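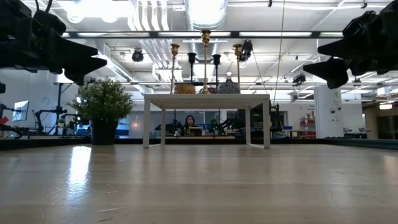
Pirimen opened its Pluvville site to visitors in January, and our group from Avico spent a morning there. The tour takes in 21 workstations on one floor, all with pairs of arms. The job we watched longest was handling household goods: candlesticks, bowls, a potted plant.

Staff used to pack these by hand at the Holanda warehouse. Now most of them sit at desks near the arms with a laptop and step in when a pick fails. One woman told us her back is better but the day feels longer. Training took 3 weeks. Pay stayed the same, which came up more than once over coffee.

We asked about thin stems and were told they still cause the most stops. The log for the previous shift showed 314 picks and 20 calls for help.

Visits start at 9 a.m. Parking is behind the building.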